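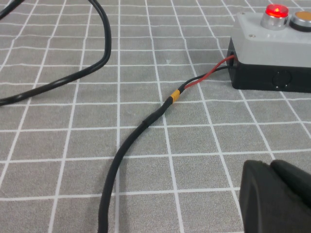
Wiring an illuminated push button in a two-button control box

Applies to two-button surface boxes with a plastic cover and a separate plastic base, fitted with one illuminated button and one plain one. Cover screw positions and knockout sizes vary by maker, so check yours before cutting cable.

Before you start

Isolate the supply and prove it dead at the terminals. A lamp that is out is no proof of isolation. Work on a soft mat or a piece of cloth; the cover scratches easily once it is off the base.

You will need a small cross-head screwdriver, a terminal screwdriver, wire strippers, a cable gland to suit the knockout, and 700 mm of control cable for each run on the bench.

Step 1. Open the box

Undo the cover screws and lift the cover straight up. The buttons stay with the cover. If conductors are already fitted, stop after 30 mm of lift and label them before going further.

Step 2. Clear one knockout

The knockout is a round outline molded into the wall of the base. Choose the one nearest the cable run. Support the wall from behind, set a flat blade against the outline, and tap it once. Trim the edge with a knife. Leave the other knockouts in place — an open hole defeats the seal.

Step 3. Fit the gland and cable

Fit the gland with its locknut inside the base. Pull the cable through, strip 9 mm from each conductor, and crimp on ferrules if the cable is stranded.

Step 4. Connect the contacts

Each button has its own contact block. Normally open contacts are marked 3 and 4, normally closed 1 and 2. Tighten the terminals and pull each conductor by hand.

Step 5. Connect the lamp

The lamp terminals are marked X1 and X2 and are separate from the contacts. Match the lamp voltage to the supply. On a DC lamp with marked polarity, X1 is positive.

Step 6. Close and test

Fold the conductors into the base so none crosses a screw post. Refit the cover and tighten the screws evenly. Restore the supply. Check the lamp first, then press and release each button with a meter or the load connected.

Revised 4/14/18, K. Yule. Step 5 now covers DC lamps.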